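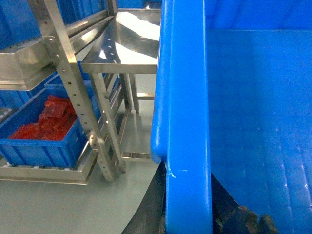

Good habits for a robot in the prep room

I love our arm. I'd have a second one tomorrow if the Lilstead unit had the floor space! But the thing that makes it a pleasure to work beside is a short set of house rules, and most of them would do just as well for a big home kitchen with a gadget or two.

Washable things only. Plastic tubs and crates, stainless racks and tables, nothing with a fabric strap or a paper label that can come off in the food. If you are buying racking, go for the sort with small rollers along the shelf. A full crate slides forward with one hand, and the arm likes it as much as I do.

Keep to one colour of crate for one job. Ours are blue for product, and waste never goes in blue, even for a minute.

Check your rims. The lip of a tub is where a gripper is most likely to catch it, so run a gloved finger all the way round at the start of the day. A scuff is fine. A crack or a raised sliver means the tub goes out of use there and then.

Clean the fingers as you would a knife - between products, and right down to where they join the wrist. The Pivetti pads we use come off in seconds, so there's no excuse. We swap them every 70 hours and write it on the card.

Stop means stop. Press the button, wait for the light, count to 10, then reach in. Never lean over a tub to grab a dropped piece while the arm is live.

Leave 20 cm clear between the tub and the rack legs. You'll want it for the mop too!

We went over all this again in October with the Kashindye crew and they added a good one: last person out parks the arm high, so the night hose-down gets underneath.

Ondness kitchen pages, Dec 6, 2022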